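The odds-and-ends box, and how to keep it from winning

Every house has a place where small things go to wait. Ours used to be a fruit bowl, which meant we hadn't eaten fruit off that sideboard in years. Then it was a drawer, until the drawer stopped opening. Now it is a box, and I have come round to the view that a box is the right answer, provided you are a bit strict with it.

These are the rules as they stand in our house. Your own rabble of bits may need firmer handling.

1. Pick a shallow box

Deep boxes are where things go to be forgotten. In a shallow one you can see most of what you own in a single guilty glance. Go for a pale inside if you can, as dark bits vanish against a dark bottom. A bright rim helps too. It makes the box easy to spot on a shelf and hard to pretend you haven't noticed.

2. One box per floor

We tried one per room. Within a month we had a box for boxes. Henk Jansen next door has one for the whole house and claims it works, but I have seen his garage.

3. Take out the puzzle pieces first

A stray piece is useless on its own and priceless to whoever is sitting over the other 449. If it has a letter on it, so much the better – ours with the K is plainly part of a set, and should go home to it. Keep a small envelope taped inside the lid of each puzzle or letter game, and put strays straight in.

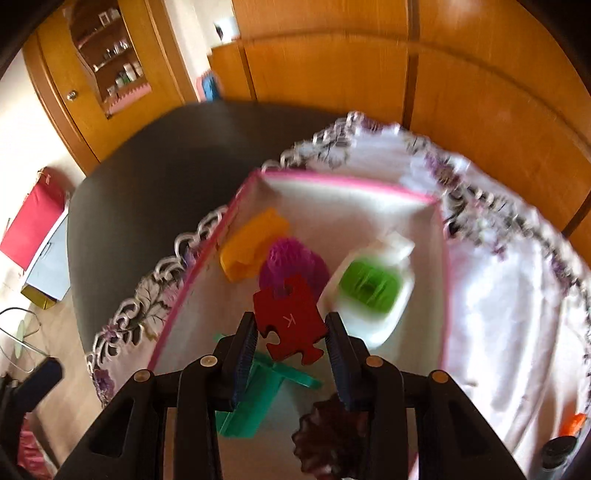
4. Bottles stand up or move out

A bottle lying on its side among other things is a leak with good manners. Check the cap, wipe it down, and give it a shelf where it can stand. If you can't remember what it's for, read the label. If the label doesn't help, it has had its chance.

5. Be honest about pinecones

Anything that looks as if it came home from a walk gets one season. Ours arrive in September and are meant to be gone by spring. Glossy ones get a pardon if somebody will dust them, and so far the offers have been few.

6. Set a timer

Give it 25 minutes on a Sunday, with the radio on. Sort into three heaps: goes back, goes to someone else, goes in the bin. Stop when the timer does, even if you are enjoying yourself. At 40 minutes you start reading old instruction leaflets, and then the afternoon is lost.

7. Wash the box before refilling it

Warm water, a drop of washing-up liquid, an old toothbrush for the corners. Dry it properly and put back only what truly has no other home. Mine went back with a key in it. I have tried it in every lock we've got.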